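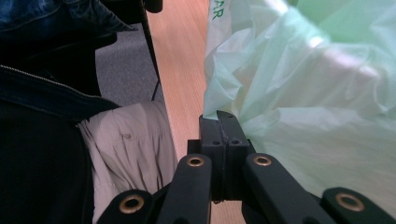
Silanden, pinza de mano para enseñar tareas (par)

Se vende por pares, izquierda y derecha. Dedos negros, brazos articulados con anillos color latón. Placa triangular gris claro arriba. Va por cable, ojo con los tirones.

Para grabar demostraciones a mano: bolsas, ropa, cubos. Con bolsa fina cerrar despacio, el film se escurre. 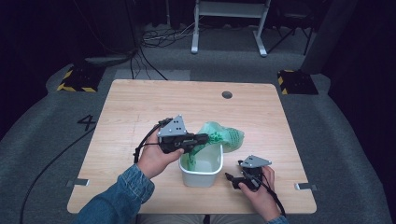 Repetir la tarea 17 veces minimo antes de pasarla al robot. Dedos de recambio: 11 €. Plazo 3 dias. Dudas tecnicas, Halima Iyamu, en Clutow.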